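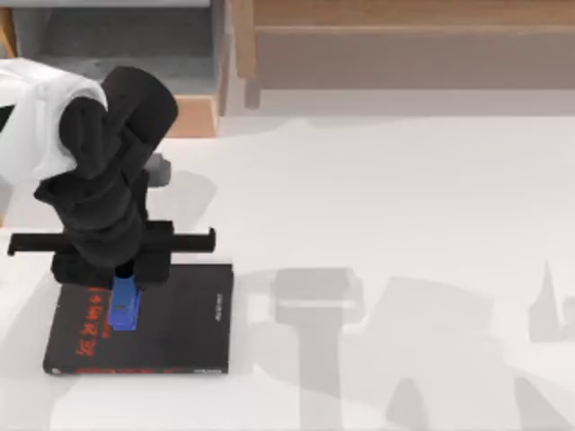 Kivilholm A5 notebook, black, 600 pages
Reviewed by Jadwiga Bielecka, July 2020

I keep a work diary, mostly notes from site visits and phone calls, and I get through a notebook every few months. The Kivilholm was bought to see if one thick book could do for a whole year. I have been using it since September and have reached page 449, so it will last.

The paper is the best part. It is thin, but my ordinary fountain pen doesn't bleed through. You can see a shadow of the writing from the other side, which bothers me less than I expected. Felt tips are a different matter and I've stopped using them in it. Pencil rubs out cleanly.

Pages are numbered and there are 3 blank index sheets at the front. That is too few for a book this size. I ran out in spring and had to glue in an extra one.

The binding was stiff for the first month. It now opens flat anywhere except the first few pages. One corner of the cover has gone soft from being carried in a rucksack, and the elastic has stretched. Ravindran Amin, who sits opposite me and bought his at the same time, has had his elastic come off altogether. Starum, the shop we ordered from, sent him a new book and didn't ask for the old one back.

It is heavy. If you write standing up, buy the Sugawara instead, which has fewer pages and a stiffer back. The ribbon is too short on both.

I would buy the Kivilholm again for a desk, and I've already ordered one for next year.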